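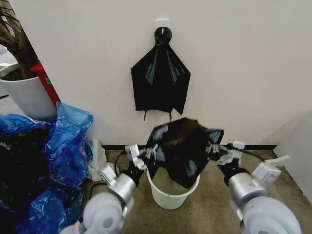
Two-arm liner task at Huvomley, black bag over the white bucket.

From: Indira Bhat
To: Urstead manipulation list
Date: Dec 9, 2023
Subject: Re: bag liners, does the regrasp trick hold up?

Hi Karthikeyan, hi all,

Sorry for the slow answer, I wanted to have the second set of runs in hand before I opened my mouth again! You wrote:

> Indira, in September you told the list that Kurup could line a bucket
> if somebody opened the bag for it first, and that the opening was the
> hard part. Did adding the regrasp step change anything? We have the
> same headache in Cendville with a different gripper and our policy
> mostly grabs both layers of plastic at once, then tugs forever.
> Also, do you count it as a success if the bag is on but crooked?
> Ravindran says yes, I say no, please settle it.
>
> Karthikeyan Iyer

Yes, it changed a lot. Same bucket, same roll of bags, 60 attempts each way. Without the regrasp we got 5 clean ones, and with it we got 27. I know 27 out of 60 isn't going to put anyone out of a job, but I was grinning all afternoon.

The tugging forever thing is exactly what we had. Both grippers would close on the edge, both layers would be in there, and the policy had no idea anything was wrong because from the head camera a pinched-shut bag and an open bag look awfully alike (shiny black crumple either way). Then it would carry the whole closed thing over to the bucket and mash it down on top.
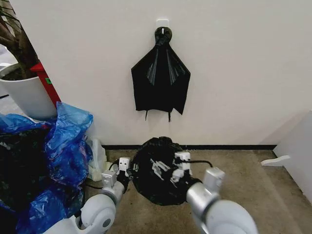
Photo: Zewditu Gudeta, Huvomley

What we do now is dumb but it works. After the first grasp the arms spread a little and hold still for 2 seconds, and a small classifier looks at the area between the grippers and decides open or shut. If it says shut, one hand lets go, slides in along the edge and grabs again. The other hand never moves during that. We tried letting both hands regrasp together and the bag just slumped to the carpet every time, so please learn from my wasted week.

Mohandas trained the classifier on frames we already had lying around from the teleop demos. The labels were a pain. He and Zewditu labeled them separately and disagreed most on the frames with a lot of glare, so we threw those out and let the policy wait for a better view. I'd like to go back to that at some point, it feels like cheating.

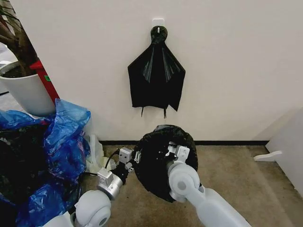

The other change was in the demos themselves. In the old ones we all went straight from grasp to bucket because, well, that's how you do it at home. So the policy had never seen a person pause, or fail and try again. Zewditu recorded a new batch where she fumbled the edge on purpose and then fixed it. If you only have time to copy one thing from us, copy that before you bother with the classifier. We haven't run the new demos alone without the classifier yet, so I can't tell you how the credit splits, and I know Ravindran is going to ask.

Where it still falls over: one side goes over the rim nicely, and then the second arm pulls too hard and drags the first side back off. That was most of our failures this time. There's no force sensing at the fingers on our setup, so the policy is guessing the tension from how the plastic looks, and it guesses badly once the arms cover up most of the bag.

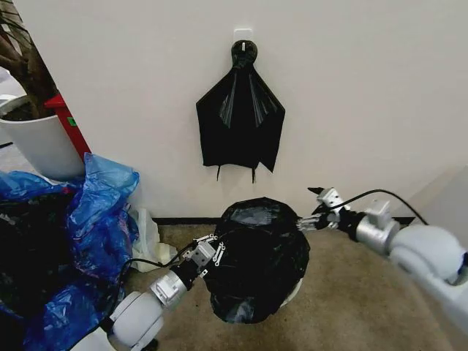

As for crooked bags, I'm with you, Karthikeyan, sorry Ravindran. We only count it if the plastic is over the rim all the way around and it stays put after both hands let go. If we scored it Ravindran's way the numbers would look a good deal nicer, and I did work them out that way, and no, I'm not posting them :)

If you want the regrasp demos, write to me off list and I'll send a link. The action format is the same as the September release, but the camera timestamps got fixed, so please don't mix the two sets without checking your loader first. And do tell me what gripper you've got in Cendville, ours has pretty small fingers and I suspect wider ones would need a different slide-in angle.

Indira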